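Aksel Bach, ou l'art de se disputer avec un saladier

Chez Fikia, on a longtemps choisi les pinces sur fiche technique. Aksel Bach, lui, préfère les mettre face à la vaisselle. Il compare depuis avril deux jeux de doigts pour préhenseurs tenus à la main, et il a accepté d'en parler entre deux cafés, en précisant que le second serait le bon.

« Sur le papier, toutes les pinces sont excellentes, commence-t-il. Le fabricant vous montre un cube en mousse. Je n'ai jamais vu personne manger sa soupe dans un cube en mousse. » 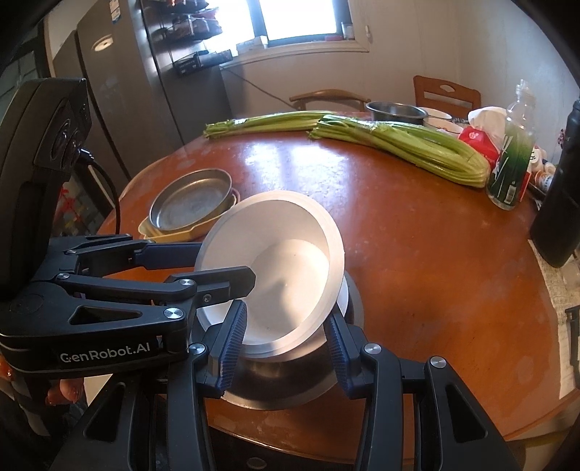

Le choix des objets a pris plus de temps que celui des moteurs. Bach voulait des bords, des courbes, des surfaces qui brillent, bref, tout ce que sa collègue Hafþór Vigfúsdóttir appelle « la liste des contrariétés ». Un bol métallique à l'intérieur blanc, serré entre deux patins striés bleu foncé au-dessus d'un récipient en inox poli, en coche plusieurs d'un coup. « L'inox renvoie la table et la pince elle-même. Pour la caméra, c'est un dîner chez des gens qui ont trop de miroirs. »

Il tient à la table ronde, vernie, rayée. Et au céleri, qu'il refuse de ranger. « Un plan de travail dégagé, c'est une brochure. Brayden Lemieux m'a demandé 12 fois de faire de la place. Je lui ai répondu que le céleri ne gênait que lui. »

Reste la question de l'ouverture. Trop large, l'opérateur perd du temps à refermer. Trop étroite, il cogne le rebord et accuse le matériel. Bach a réglé la sienne « au jugé, puis au tableur, et le tableur a donné raison au jugé, ce qui m'a coûté presque 5 jours ». 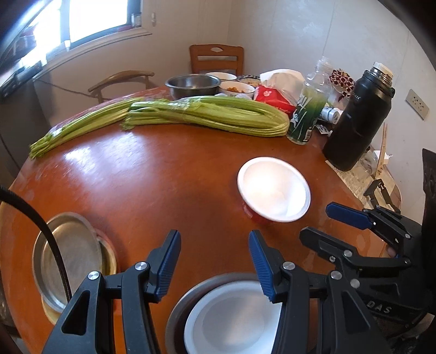
Doigts écartés devant le plateau ; à droite, la seconde pince.

À deux mains, tout se complique. Chaque pince est facile à vivre seule ; ensemble, elles se comportent comme deux personnes qui veulent tenir la même porte. Vestergaard, le partenaire du projet, souhaitait un protocole où chacune aurait son objet. Bach a insisté pour qu'elles partagent. « Un grand récipient, ça se prend à deux. Allez demander à n'importe quel cuisinier. »

Et les patins, alors, striés ou lisses ? Il soupire. Les striés pardonnent davantage les approches de travers, les lisses se nettoient mieux. Il a une préférence, qu'il livrera après la prochaine série. « Fatos Gashi a parié sur les lisses. Je ne voudrais pas lui gâcher le printemps. »

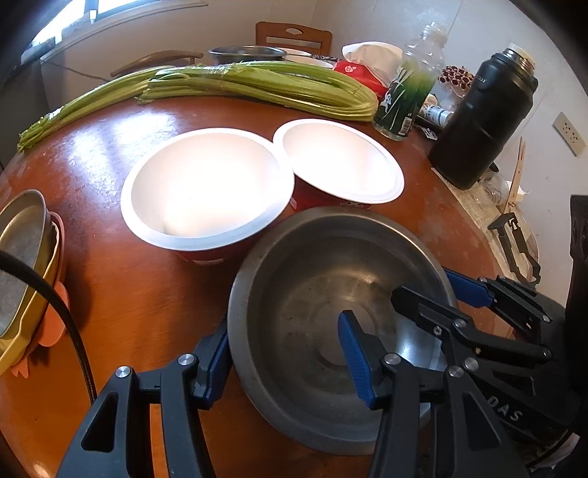
Tatu Mwakyusa

Sur la prise par le rebord, Bach devient intarissable. Un doigt dedans, un doigt dehors, la paroi au milieu : la recette paraît enfantine. « Sauf que le doigt du dedans cache à la caméra précisément l'endroit qu'on voudrait regarder. On a payé une très belle optique pour filmer l'arrière d'une phalange. »

Changerait-il l'angle de la caméra ? Il l'a proposé. On lui a répondu que le support était déjà commandé, argument technique contre lequel il avoue ne rien pouvoir.

Prochaine étape, les couvercles. Il a commencé à en rapporter de chez lui, et demande qu'on n'en parle pas à sa femme.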